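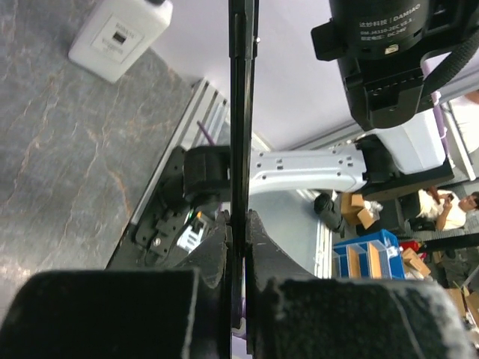 Pushpa Nautiyal wanted to know why anybody would teach a robot to handle cloth when a box is so much easier to pick up. She asked it good and loud, before our tour group had even finished finding places to stand, and I was grateful because I'd been wondering the same thing.

"A box stays a box," said Rekha Garg, who was running the open day at Wurkus. "You pick up cloth by a corner and now you've got a different object. Pick it up again and it's different again."

I've been wanting to get inside Wurkus since they moved out to Nunelport in May, and I'd pictured something bigger, I guess (blame the movies). It's two arms on a rail and a lot of people leaning in. Rekha talks fast and laughs at her own machines, and she let me trail after her for most of the afternoon with my notebook.

I asked her how a session gets planned, and she said she writes the task on a card first, in words a ten-year-old could follow, and then argues with Védís Skov over every one of them. "Védís hates the word 'neatly.' She says, show me neatly. Give me neatly in inches!"

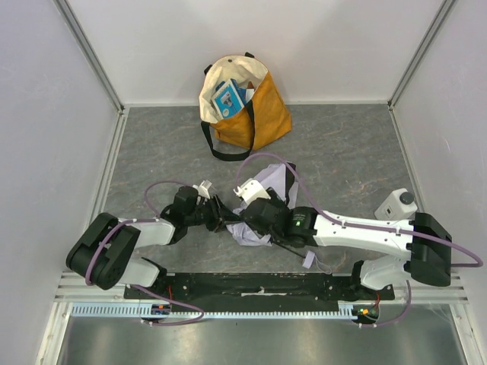 Cloth is Rekha's favorite subject and she'll tell you so. She used to work on bottle handling at Skakmont, and she says she was bored silly by the end of it – same grip, same height, all day long. Now she gets to lose arguments with fabric. The lavender piece lay in a crumpled heap between the two grippers with its little tag trailing, and I asked her whether something like a tag is a help or a nuisance. "Both! It's a landmark, so you know where you are. Then it's a thing to grab by mistake." She says the people are much the same, by the way. Put a fitted sheet in front of any two of them and you'll get three methods.

Her own method for visitors is to let them try. There's a sign-up sheet with 15 minutes per person, and the last slot was gone before I got my coat off. Poonam Bhardwaj had the one before lunch and came back pink in the face. "My hands know how to fold a shirt," she told me. "I didn't know how much of that was my fingertips until I didn't have any."

Rekha loved that. She made Poonam say it again so she could write it down.

What about the two arms, I asked, do you really need both? She thought about it for longer than I expected. With one arm you can drag and you can drop, she said, and you can get pretty far if you're patient. With 2 you can hold one edge still while the other goes looking.

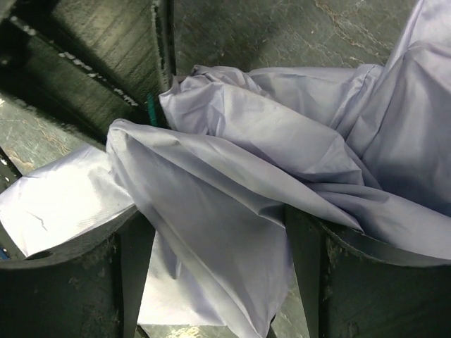
"And then they have to agree on who lets go," she added, "and that's where I spend my evenings."

I wondered if she ever gets sick of it. She said the cables drive her nuts, the grant forms drive her nuts, and the folding never has. Her kids won't let her near the laundry at home anymore, she takes too long.

The next open day will have a longer sign-up sheet, if Védís agrees to it. Rekha's asking people to bring their own dish towels. She'd like old ones, the kind that have gone soft and a little crooked from the wash, and she'll give them back.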